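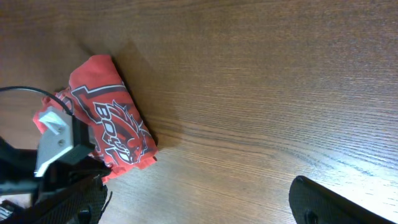 Vusen Home Tech Letter

Home | Back issues | Reviews | Letters | Subscribe

December 4, 2018
By the Vusen desk

Can it do the laundry yet?

Short answer, no. Longer answer, bits of it, slowly, if you clear the table first.

We get this question more than any other so time for a proper update. Washing and drying – sorted, decades ago, nobody calls those machines robots any more. It's the bit afterwards. The folding. Fabric is a pig of a thing for a machine. A mug is the same shape every time you pick it up, a T-shirt never is. Sleeves go under, print goes inside out, and the hem you want to grab has vanished into a crease. Most of us learned it at nine or ten and can do it watching telly.

What has changed since our August issue is two arms instead of one. Sounds obvious. One arm can drag a shirt about and roll it up, more or less. Two can hold an end each and keep the cloth straight while it goes over, same as you'd do with a bedsheet and a willing partner.

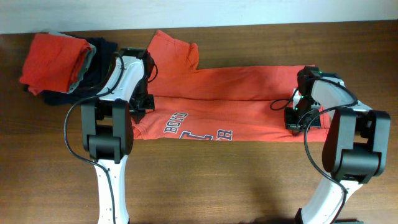

Sleeves are still the weak spot. You fold the body over, lovely, and there's a sleeve sticking out the back with nothing holding it. A person tucks it in without thinking. A machine has to notice it first, then let go of something else to deal with it, and letting go is when the rest slides.

Then speed. Okafor, who make arms for packing benches, told us 11 minutes for a shirt on a bad day and 2 on a good one. Their words. Cledholm won't give a figure for theirs, which we take as a figure. A tired parent with a full basket would of finished the lot by then.

Shop floor is a bit further on. Vekia have been trying folding in a returns room, 18 garments in a batch, all the same cut, a person laying each one out flat. Works well enough that they are carrying on with it. But the laying out flat is half the job, isnt it. Give it a mixed heap – kids' tops, socks, a jumper with one arm inside out – and it's back to us.

So would we buy one? Not this year. Ask again in 24 months. Next issue: dishwashers, and who stacks them.

Contact the Vusen desk | © 2018 Vusen | Back to top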